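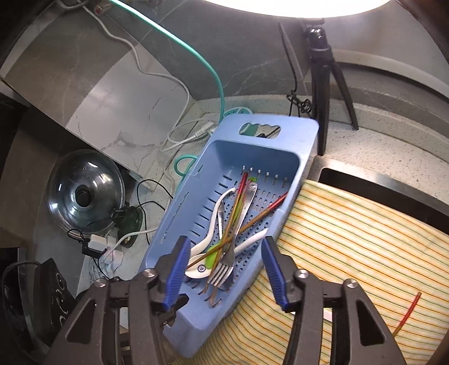
The lunch queue at Gratimari has become part of the campus. It starts at the counter, goes out the door, turns left along Gosselin Street and, when classes let out at noon, ends outside the library. Anyone who wants to get into the library has to ask permission from people waiting for noodles.

I have nothing against the noodles. I buy them myself. My complaint is that the footpath belongs to everyone in Namstead, and for two hours a day one shop has the use of it for free. If the shop put 12 tables out there it would need a permit, and it would pay for one. It puts customers out there instead and pays nothing.

The usual defence is that a queue is only people standing, and people are allowed to stand. That's true of two people. It isn't true of a line that fills the path from the shopfront to the kerb, so that a parent with a pram has to step down onto the road where the buses pull in. I've watched this happen most days since March. The people in the line are polite about it. They shuffle back half a step, and then they shuffle forward again.

Some students treat the whole thing as a joke. There's a page where they rate the queue each Friday, and last term a petition asked the university to give it a student number and let it enrol. It got 2,341 signatures, a lot more than the student election could manage. I signed it. I'd still like to get to the library.

The university's answer was Rarkar, the ordering app. You order on your phone, you get a time, you walk in and collect. In practice the app has given us a second queue. People with a pick-up time don't trust it, so they come early and stand on the other side of the door, facing the first lot. The space between the two lines is where the rest of us are meant to walk, single file, with everyone watching. 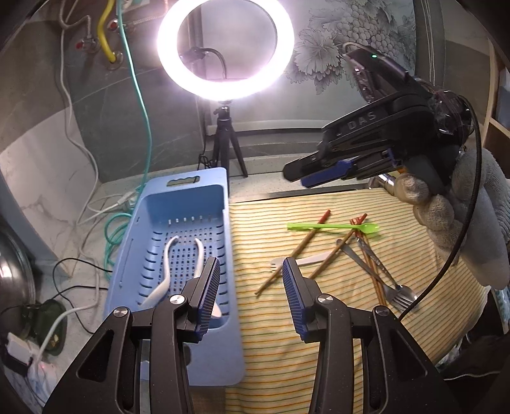 A queue doesn't have to block a street. Other shops on Gosselin Street get busy too, and they manage by leaving breaks in the line at the doorways and the crossing. It takes a few strips of paint and a sign asking people to wait behind them. Think of a plastic drainer basket, the light blue kind with rows of small slots in the floor. The spoons stay put and the water goes through, and that's all anyone is asking of a lunch line. Customers can keep their places while the foot traffic passes between them.

Gratimari should pay for the paint. It has the most to gain from the footpath and it's the only party that knows how long the line will be on a given day. The council could have it done in a morning before the shop opens. If the manager would prefer to open the side window on the lane and send the app orders there, that would do as well, and it wouldn't need the council at all.

I've written to the shop and to the university with both suggestions. The university replied that the footpath is a council matter. The shop sent me a voucher for a small noodle box, valid on weekdays between noon and two.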